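Pre-session checklist with comments: pouring trials, hand-held grippers
Erkholm bench, sheet revision July
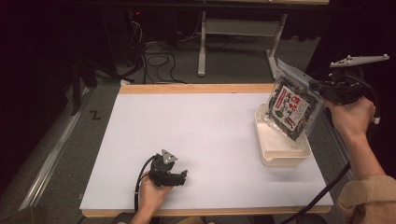
Wultthorpe asked whether the checks need doing before every session or only when the kit has been moved. Every session. The comparison we ran in spring is the reason, and the numbers are under item 9.

Mark each line OK, FIX or N/A. Comments from earlier inspections are kept under the line they belong to.

1. Table and paper
Paper flat, no folds, no tears at the edges. Table does not rock.
Status: OK
Comment: Change the paper when it is marked. Old stains have turned up as spills in the scoring twice.

2. Floor around the operator
Cables on the floor kept out of the standing area. Tripod legs clear of the operator's feet.
Status: FIX
Comment: Coil of black cable near the white metal frame still wants tying. Raised at the last inspection as well.

3. Gripper cables
Both cables run off the table with enough slack for a full reach and a full tilt. Neither lies under the tray.
Status: OK
Comment: Try the whole pour once with an empty bag. If the right-hand cable pulls at the end of the tilt, re-route it before recording.

4. Gripper jaws
Pads clean and seated. Jaws close evenly. No play in the trigger.
Status: OK, left. FIX, right.
Comment: Right pad lifting at one corner. Replace it, do not glue it. Glued pads changed the grip width in the Turnilon runs and we lost 22 demonstrations.

5. Markers
All markers on the top bar present and readable by the tracker. Wipe with a dry cloth only.
Status: OK

6. Bag
Zip opens fully. Grip point at an upper corner, clear of the opening. Contents dry.
Status: OK
Comment: Seaweed flakes cling to the plastic. Do not shake the bag to clear it – the policy learns the shake and repeats it on everything, including rice.

7. Tray
Tray on the paper, lip facing the same way as on the setup card. No cracks.
Status: OK
Comment: Cárdenas setup card is the current one. Throw away any others.

8. Operator
Sleeves clear of the jaws. No rings or bracelets. Break after 18 pours, longer if the wrist aches.
Status: OK
Comment: Tired operators pour faster and tilt less smoothly. It shows in the traces before they notice it themselves.

9. Recording
Clocks on both grippers and the head camera agree. Disk space checked. One test clip played back to the end.
Status: OK
Comment: The spring set was 488 demonstrations. Of these, 69 were thrown out, most for clock drift or a snagged cable, and both faults would have been caught by items 3 and 9. The policy trained on the cleaned set spilled less than the one trained on everything, with the same settings. We have not tested whether the gain holds for powders.

10. Food and clearing up
Flakes used in trials go in the bin and are not put back with unopened stock. Allergy notice up by the door.
Status: FIX
Comment: Notice missing. Print another.

11. End of session
Grippers switched off and put on charge. Table wiped. Fault sheet filled in even if there is nothing to report.
Status: N/A at time of inspection

Items marked FIX to be cleared before the next recording. Item 2 to be looked at first.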